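The spokeswoman for the Hoxha Falls visitor office has heard the question before. Is the drop really worth a 165 mile drive?

"In July, yes," she says. "By fall you get a wet rock and a nice parking lot."

The brochure promises 2274 acres of "untouched" forest. I ask about the logging road on the Cumatden side. She laughs. "Untouched lately."

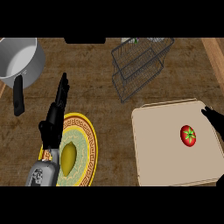 A saucepan on a wooden tabletop, in a computer rendering.

She is less relaxed about Sotgate Canyon, billed as the deepest in the region at 439 feet. Who measured it?

"A surveyor, years ago. I haven't seen the report."

So why print the number? "People want one," she says - and then recommends the Muvulell trail, which has no sign and no claims attached to it.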